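A Visit to the Robot Lab
For readers ages 8 to 11

Have you ever tried to thread a bead onto a string? One hand holds the string. The other hand holds the bead. Your eyes look at the hole, and your brain tells your fingers to move a little to the left or a little to the right. You do all of this quickly, and most of the time you don't think about it.

For a robot, it is a hard job. That is one of the things visitors learn at the Ferrand open day, which is held every September in the town of Umska. The doors open at 10 in the morning. Last year 2,575 people came through, and many of them were children in school groups.

Ferrand is a workshop where engineers build and test robot arms. Most days it is closed to the public. On the open day you can walk from room to room, watch the arms at work, and ask questions. You do not need to know anything about robots before you go.

What is a robot arm?

A robot arm is a machine that can bend and turn in several places, the way your arm bends at the shoulder, elbow, and wrist. The places where it bends are called joints. Inside each joint is a motor. When the motor turns, that part of the arm moves.

At the end of the arm is the part that does the work. It can be a drill, a paint sprayer, or a suction cup. At Ferrand it is usually a gripper, a kind of hand with two fingers that open and close.

Two fingers may not sound like many. Try picking up a pencil with only your thumb and your first finger. You can do it. Now try to turn the pencil around and point it the other way without using anything else. That is harder. People who work with robots have to plan for this all the time.

The skewer table

Noémie Royer runs the table that gets the longest line. Her job at Ferrand is teaching robots to use two arms together. For the open day she chose a task with marshmallows and a skewer, the thin kind of stick used for holding pieces of food.
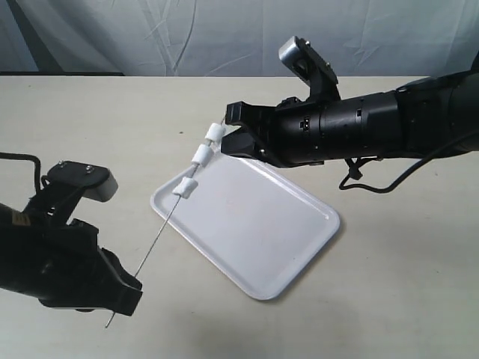
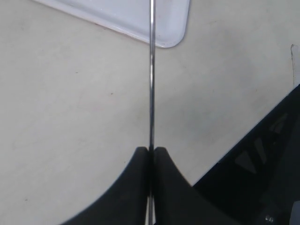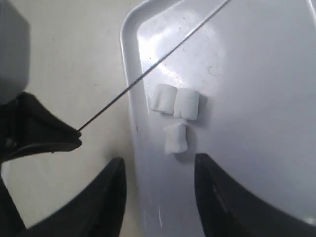 Noémie's two arms are a team, and teams have to share information. If one arm moves the skewer, the other arm has to know, or it may reach for the wrong place. You can see both of them holding on in the first picture, one at each end of the skewer, with three marshmallows threaded between them. Each gripper has to stay lined up with the other. If one pulled up while the other pulled down, the thin metal could bend. A computer sends messages to both arms many times every second to keep them working together.

How does a robot see?

A robot arm does not have eyes, but it can have cameras. The arms on Noémie's table each carry a small camera on a bracket. When the arm moves, the camera moves too. It is a bit like having an eye on the back of your hand.

A camera close to the gripper is good for small jobs. A skewer is very thin, and from across the room it would be hard to tell exactly where it is. From just above the fingers, the camera gets a much closer look.

A camera only makes a picture, though. The computer still has to work out what is in it. Where does the tray stop and the table begin? Is that white shape one marshmallow or two that are very close together? White marshmallows on a white tray are a tricky thing for a computer to pick out. Shiny spots can cause trouble too, because light bouncing off plastic can look like an object. You solve puzzles like these every time you reach for a snack.

Soft things are hard to hold

Think about a wooden block. If you squeeze it, it stays the same shape. Now think about a marshmallow. If you squeeze it, it gets flatter. If you squeeze it a lot, it may stay that way.

When a robot picks up a block, it can use the same grip each time. When it picks up something soft, it has to be careful. Too little squeeze and the marshmallow drops. Too much and it gets squashed. Even marshmallows from the same bag are not all alike. Some are taller, and some have a dent in one side.

This is why engineers like to practice with food. It is soft and uneven, and it does not cost very much.

How does a robot learn?

Some robots follow a list of exact steps. Move up. Move left. Close the fingers. This works well in a factory where every part is the same and always sits in the same spot.

Marshmallows do not always sit in the same spot. For jobs like this, the engineers at Ferrand use another way. A person guides the arms through the whole task while the computer records every movement and every camera picture. Then the person does it again, with the marshmallows in different places. The computer looks for patterns in all of these recordings. After enough of them, it can try the task without a person guiding it.

For the skewer task, Noémie's group made 328 recordings. Each one had to start with the marshmallows moved a little, so that the robot would not learn just one arrangement.

The robot still makes mistakes. It can miss the marshmallow or drop it on the way. When that happens, the engineers look back at the pictures from the cameras to find out where it went wrong, and then they make more recordings of that part.

Other things to see

In the next room, Evaristo Ledesma shows an older arm named Nulmont. It has been stacking cups at the open day for 7 years. Children can stand at a desk and steer it with two small levers. Most people find that the first cup is easy and the third one is not. Evaristo will let you have a second turn if the line is short.

Near the exit is the Clusell bench, where you can hold a real motor from a robot joint and turn it by hand. It is heavier than it looks. There is also a box of screws, gears, and old gripper fingers that you are allowed to touch.

Try it at home

You will need a friend, a piece of dry spaghetti, and some mini marshmallows. Wash your hands first.

Each of you may use only one hand, and only the thumb and first finger of that hand. One person holds the spaghetti. The other person picks up a marshmallow and pushes it on. Go slowly, because dry spaghetti snaps easily.

When you can do that, try it without talking. Then try it with the person holding the spaghetti keeping their eyes closed. See which way is hardest, and think about what information was missing.

Words to know

Joint: a place where a robot arm can bend or turn.
Motor: a machine that uses electricity to make something move.
Gripper: the part of a robot that grabs and holds things.
Bracket: a piece that holds one thing firmly onto another.
Engineer: a person who designs and builds machines or other things.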